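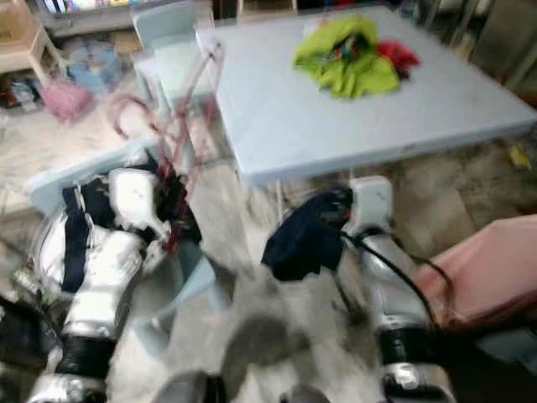 # Notes: "The Zine Novel and Its Missing Readers"

Start cold, no thanks, no jokes. Hold up the book.

*Droldale* is Tharushi Sarkar's only novel. It follows a house of young people in a dying mill town who run a pirate radio station out of the laundry room. The jacket says it "launched a movement." I've spent two years trying to find the movement.

(Pause. Let them look at the jacket.)

What we can check:

- First printing was 298 copies, stapled, sold by hand at shows.
- The Kofler edition came four years later, with 84 pages cut.
- Every review I could find is of the Kofler edition. Every claim about the book's "underground following" is about the stapled one.

So the people praising the raw version had mostly read the tidy one. I don't call that fraud. I do think somebody should have mentioned it. 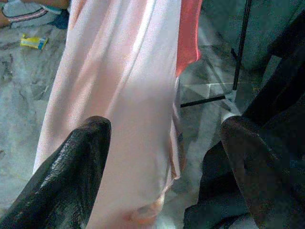 ## The movement problem

Read the Hilde Aerts paragraph out loud, the one that begins "All over the country, kids were building transmitters." Read it slowly. Then ask: which kids?

Aerts names one station, in Pulville. I wrote to the man who ran it, Jeferson Toledo. He was on the air before the novel existed and didn't read it until college. He liked it fine. He thought the radio parts were wrong – the antenna in chapter six wouldn't reach the end of the street.

Don't overdo this. Toledo is one person, and books do travel in ways that leave no paper. But if the only named witness says no, the claim needs more than a nice sentence.

Skip if short on time: Simone Coutinho's reply to my article. She says influence isn't a head count, and that I'm treating a novel like a petition. Fair hit. My answer is that the publisher started counting first. The anniversary edition boasts of more than 3271 letters from readers. I asked to see them in July and was told they were "in storage."

## What the book does well

Slow down here. People assume I hate it.

The kitchen argument, pages 40 to 52. Read from "You only pray when the rent's due" down to the slammed door. Sarkar lets everybody in that house be wrong in a different way and doesn't pick a winner.

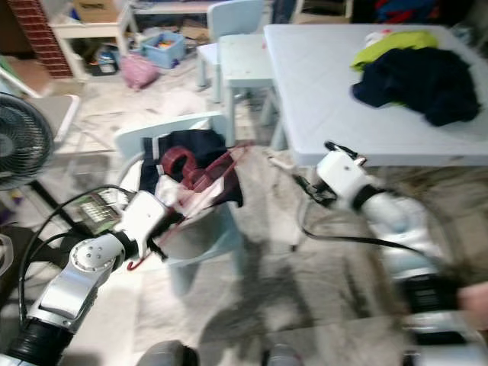 The cut chapter matters too. In the stapled version the mother comes to visit, sits through a whole broadcast, and asks if there's a bathroom. Kofler dropped it, and the ending makes less sense without her. Kerstin Hellström has argued that the cut "tightened" the book. I'd like to know what was loose.

Last slide: the two endings side by side. Give them a full minute to read before talking.

Then questions. If someone asks about the film, say I haven't seen a script and doubt there is one.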